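深色罩布和浅色木纹板搭不搭，大家进来说说

版块：居家收纳与布置

楼主 南窗一把椅
家里朝外那间屋子在重新弄，卡在一个小问题上两个星期了，发出来听听意见。

情况是这样：墙刷的奶油色，素的，没有花纹。板子是浅米色，带细细的纹路，光一打偏粉，有点像没晒透的皮肤那种颜色。窗户很亮，白天基本不用开灯。靠窗有一条长架子，东西什么都往上放，乱是乱，用着顺手，暂时不打算动。

问题出在一块大的黑布罩上。我买它是为了盖东西防灰，当时图省事选了纯黑，哑光的，不反光。铺上以后家里人分成两派，一派说压得住，一派说像屋里多了个洞。我自己早上看觉得还行，到了下午四点以后就觉得沉。

想问三件事：
一、黑的留不留，不留换什么颜色。
二、靠窗的架子要不要跟板子统一成一个色。
三、黑布粘灰怎么办，有没有不用天天弄的办法。

预算不多，布罩最多花100，架子尽量不花钱。

2楼 灰兔子不吃草
黑的换掉。浅色屋子里放一大块黑，白天窗户越亮它越黑，眼睛来回适应很累。我以前客厅就是这样，一块黑色的沙发罩对着阳台，坐在那里看书看不了多久。后来换成燕麦色，问题就没了。

3楼 老柯的木工房
先别急着换。楼主说板子偏粉，我猜是光的问题，不是板子的问题。浅米色的木纹面，早上和傍晚看是两个颜色，灯换成偏白一点的再看看。布罩是最后才动的东西，它便宜，什么时候换都行。
另外米色配米色容易糊成一片，屋里总要有一样深的。

4楼 灰兔子不吃草
回3楼：要深的可以用深灰、深棕，没必要用纯黑。而且楼主说的是“一大块”，面积是关键。一个黑的花瓶和一大块黑布是两回事。

5楼 老柯的木工房
面积这点我同意。深棕我不同意，深棕和偏粉的木色放一起显脏。真要换就深灰。

6楼 南窗一把椅（楼主）
谢谢两位。灯是房东留下的暖光灯，我没换过，这个可以先试。补一张，帮忙看看黑和米色挨在一起的感觉。 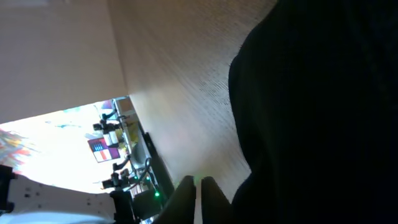 深灰我也看过样布，店里看着挺好，拿回家放在窗边有点发蓝，不知道是布的问题还是光的问题。那家店叫Favville，卖零布的，样布可以拿三块回家比，比完要还。我拿了深灰、燕麦、还有一块偏绿的，绿的第一天就排除了。

7楼 Tshepo Oosthuizen
我中文一般，说得不对请指正。我觉得黑色边上那道圆的轮廓挺好，软软的，和木板的直线有对比。如果换成浅色，这个轮廓会看不清楚。我投留着。

8楼 青石巷口
我也投留着。墙是素的，板子是浅的，窗户那边又那么亮，再来一块燕麦色，整间屋子就没有重量了。窗边已经有花花绿绿的颜色，橙的红的都有，够热闹，黑的正好收一收。
架子别统一颜色。架子上放的东西本来就杂，你把架子刷得再整齐，东西还是杂的。

9楼 灰兔子不吃草
8楼说的“没有重量”我理解不了。住人的屋子要那么多重量做什么，住着舒服就行。楼主自己都说下午觉得沉了，这还不够说明问题吗。

10楼 青石巷口
下午沉是因为没开灯。楼主试过四点以后把灯打开吗？

11楼 南窗一把椅（楼主）
没有，我一般六点多才开灯。今天试试。

12楼 Liudmyla Zakharchenko
说一下粘灰。我在家做裁缝，深色布见得多。要看布料，起毛的黑布怎么弄都粘，平纹、织得密一点的会好很多。洗的时候翻面，水温30度，不要和毛巾一起洗，毛巾的毛会全部跑到黑布上。晾的时候翻面阴干，正面直接对着太阳晒，时间长了会发红发旧。
平时用橡胶手套，稍微沾一点水，顺着一个方向抹，毛和灰会卷成条，拿掉就行。粘毛滚筒也可以，就是费纸。

13楼 米粥配咸菜
手套这个方法真的好用，我拿来弄猫毛。滚筒一个月用掉三卷，后来就不买了。

14楼 老柯的木工房
补充一点木纹板的。你那种有细纹路的面，灰是顺着纹走的，擦的时候也顺着纹擦，横着擦会把灰推进纹里。抹布拧到不滴水。别用带油的家具护理剂，浅色面用久了会发黄，一块一块的，很难看。

15楼 Stepan Karpenko
架子的问题没人正面回答，我来说。朝窗的长架子，最怕的是把光挡了。高的东西往两头放，中间放矮的。颜色不用管，深度要管，超过板边的东西收进去，看着就整齐一半。
我家的架子深18厘米，放书刚好，放别的就往外探，所以我只放书和小盆栽。

16楼 灰兔子不吃草
15楼这个我赞成。其实楼主把架子理一理，可能比换布管用。

17楼 老柯的木工房
难得你跟我们意见接近一次。

18楼 灰兔子不吃草
我没说黑的可以留。架子理完，黑的还是要换。

19楼 柚子皮
路过问一句，盖的是什么？如果是天天要掀开用的东西，黑的其实方便，手印看不出来。如果是长期盖着不动的，那随便什么颜色都行，浅的还不显灰。

20楼 南窗一把椅（楼主）
回柚子皮：隔三差五会掀开。你这么一说，浅色的手印我倒没考虑过，之前有一块白的，边角两个星期就灰了，洗也洗不太出来。

21楼 柚子皮
那我投黑的，或者深灰。白的和燕麦都算了。

22楼 灰兔子不吃草
燕麦色没有那么不耐脏，我用了一年多，三四个星期洗一次，够了。白的和燕麦差得远。

23楼 青石巷口
每家的用法不一样，你家是沙发罩，坐的地方和手抓的地方不同。边角天天抓，什么浅色都扛不住。

24楼 南窗一把椅（楼主）
回来汇报。昨天四点半把灯打开，确实没那么沉了，但板子更粉了。今天去换了个偏白的灯泡，粉色退下去不少，墙也干净了一点。家里说像洞的那位说“现在像个小一点的洞”。
布先不换，留到冬天过完再看。手套的办法试了，卷下来一大条灰，挺吓人的。架子打算这周末按15楼说的挪，高的放两头。
深灰的样布还在我这里，我把它搭在黑的上面放两天，换了灯以后看看还发不发蓝，然后拿去还。

25楼 老柯的木工房
灯泡换了以后过几天再下结论，刚换的时候看什么都偏冷，眼睛要适应。

26楼 Liudmyla Zakharchenko
样布要早上和晚上各看一次。竖着挂起来看，不要平铺，罩子垂下来的那一面才是平时看得最多的。

27楼 灰兔子不吃草
深灰如果不发蓝，就换深灰吧。这是我最后的让步。

28楼 南窗一把椅（楼主）
好，挂起来看。有结果我再回这个帖子。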